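How to Dress for a Work Mixer When You Came Straight From Work

I run the event calendar for a small hotel, so I go to a lot of mixers, tastings and ribbon cuttings, and I have worn the wrong thing to most of them. One year I wore a white linen jumpsuit to a barbecue sauce launch. The photos are still on the client's website and I have asked twice.

What follows is the method I use now. It assumes you have a desk job, a car or a tote bag, and a bathroom stall in which to change one or two items without falling over.

Step one: read the invitation like a lawyer

"Cocktail attire" is easy enough. "Business casual" means the host owns one blazer and intends to wear it. "Festive" is a trap. "Creative black tie" means somebody in a velvet jacket will be standing by the cheese, and you should stay away from the cheese.

If the invitation says nothing, look up the venue. A carpeted ballroom wants real shoes. A rooftop in June wants a fabric that forgives you. Gravel, grass or a dock wants a block heel or a flat, whatever you've told yourself about your ankles.

Still stuck? Email the organizer and ask what she's wearing. I'm frequently that organizer and I love this question, mainly since it forces me to decide.

Step two: start with the base layer at 6 in the morning

The whole outfit depends on what you put on before coffee. I go with a plain dark dress or dark pants and a matching top, so there's one long block of color from shoulder to ankle. It looks perfectly dull at a budget meeting. Dull is what you want at a budget meeting.

My current base is a sleeveless navy sheath from Plisby. It has pockets, and I'll bring this up with strangers. It doesn't crease much in the car, and it has survived a full glass of pinot noir with only a faint shadow near the hem, which I now think of as part of the pattern.

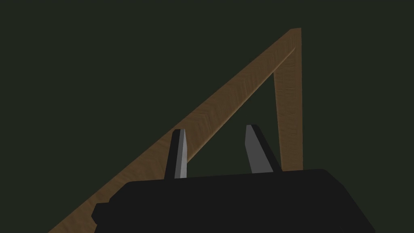

Can I wear the same dress to the office and the mixer without looking like I forgot to go home?

Change two things people see from the waist up and they'll take it for a new outfit. Earrings and a jacket will do it. So will a scarf and a lipstick. Shoes barely register once the room fills up, so change those last, or leave them alone if your feet are still speaking to you.

Step three: pack the bag the night before

Packing in the morning is how I ended up at a charity auction with a phone charger, a banana and one earring. Mine holds:

- a cropped jacket, rolled and never folded
- statement earrings in a hard case (an old mint tin works fine)
- one lipstick, two shades louder than your daytime one
- flats that bend in half
- safety pins
- blotting papers
- a granola bar, because the passed appetizers will be passed to everybody else

The clutch goes inside the tote. Leave the tote in the car or at coat check. Nobody has ever looked elegant while swinging a laptop into a tray of crab puffs, and I've put in the practice.

Step four: the stall change

You have three minutes before someone from accounting wants the sink. Jacket on first, then jewelry, then hair, then lipstick. I once did lipstick before pulling a sweater over my head and spent the evening explaining a collar.

For hair, pick one move. Up if it was down, down if it was up. My coworker Araba Boateng can do a low twist with a pencil in the elevator, and it holds through the speeches. I've tried it. I lost the pencil and found it at bedtime.

Step five: leave a hand free

You'll be holding a glass and shaking hands, and at some point a person will give you a business card you have no place to put. A small crossbody solves this. A wristlet mostly solves it. I carried an Esquivel clutch with no strap for an entire season because it was gorgeous, and I shook hands like a penguin.

Put your name tag on the right side, up high. It sits in the line of sight during a handshake, so people can read it without appearing to study your chest. If you're in silk, stick it to your bag strap, as the adhesive on those tags was apparently developed for bridges. 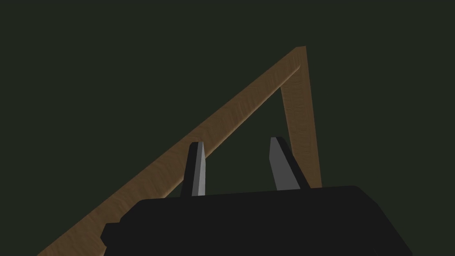 The other thing about name tags is that you should take yours off before dinner afterward. I once sat through a whole plate of mussels at a nice restaurant labeled HELLO MY NAME IS, with nothing written underneath.

Step six: budget, sort of

You don't need a closet for this. My entire mixer wardrobe came to 600 dollars, spread over a few years: the sheath, two jackets, a pair of Wandik flats and a drawer of earrings. The flats were the biggest splurge and I'd buy them again tomorrow. The second jacket is mustard. I'd think harder about the mustard.

Hang everything up when you get home, even if it's late and your feet hurt. Check the pockets too. Mine had a shrimp tail in a cocktail napkin last time, and I have no memory of the shrimp.

Questions or wardrobe confessions? Use the contact form | © 2026 The After-Five Closet | Back to top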